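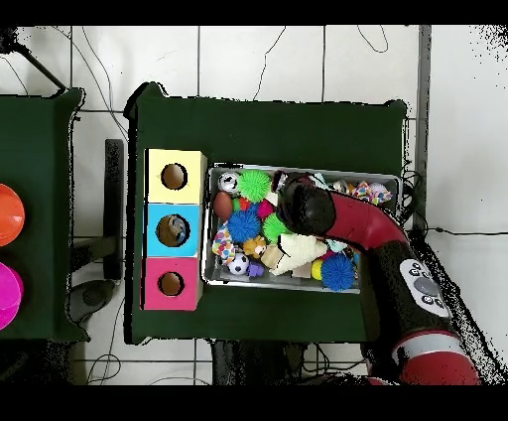 A tray of mixed small toys beside three sorting boxes with yellow, blue and pink tops.

Toy sorting (I grew up calling it "boxing up", and my gran never called it anything else) is the job of taking a great heap of small toys and parting them into boxes by kind, colour, size or feel. It's half housework and half game, and I've been keeping this entry going for long enough to have opinions on both halves!

The usual kit is one wide, shallow container for the heap and a few smaller boxes to sort into. I like a metal tray or a mesh basket with a good rim, as balls will get away from you given half a chance. The boxes want a hole in the top, big enough for a hand and a fair-sized toy. Round holes are the commonest, and coloured tops help small children remember which box is which.

Names vary a lot. In Privitz the boxes are "posts", after letter boxes, and Karla Lozano's little handbook on playroom games lists a version called Festular, played with 2 teams and a great deal of shouting. Marin Omerović thinks Festular is the older game and the tidying came later. I'm not convinced, but he has read more on it than I have.
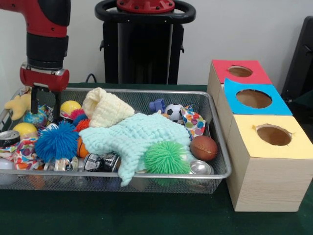 Spiky rubber balls are the great nuisance of any heap. They're lovely to hold, but they cling to soft toys and never sit flat, so most sorters pick them out first. Plain balls come next, then footballs of all sizes (the tiny ones always sink to the bottom), and the plush toys last, when there's room to see them. Rope toys cause arguments. Sosina Dinsa files them with plush and Tolera Degefa insists they're a kind of their own, and I've changed my mind on this page twice already.

The biggest sort I know of was at the Bogale playroom in January, where they got through 1,595 toys and had 239 left over that wouldn't go in any box. Those went into a sack marked "odds", a perfectly respectable category if you ask me.

See also: Marble grading; Button tins; Presix (card game)

Last edited April 4, 2018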